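Workshop tips from the Hosstead open day

The Prusby workshop in Hosstead opened its doors in May, and most of the morning went to gripper demonstrations, first in simulation and then on the bench. Several points carry over to ordinary work at a vise or a kitchen counter.

Approach along the centerline. Kwaku Boateng, who ran the simulator, lined up both fingers with the part before closing them. With pliers or tongs, do the same: open wide, center, then close. If one jaw touches first, the part turns.

Open only as far as needed. A wide gap is easy to aim but slow to close, and the tips can hit whatever is stored next to the part. A finger's width of clearance on each side is enough for most jars and fittings.

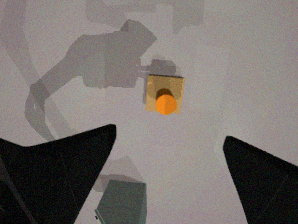
Round parts need a different grip from flat ones. Flat jaws hold a cylinder on two thin lines, so it rolls under side load. Line the jaws with a strip of rubber shelf liner, or cut a shallow V in two scraps of softwood and clamp with those.

Rehearse awkward reaches. The Sulemana routine had been run 1,392 times on screen before the bench version was tried. At home, two dry passes with an empty hand will show where your sleeve or elbow catches.

Check grip pads on a schedule. The shop wipes its pads every 200 cycles with a damp cloth and replaces them at roughly 1,000. Kitchen tongs with silicone tips last longer if the grease is washed off the same day – dried grease makes them slip.

Handouts were at the Hornura table, bench 103.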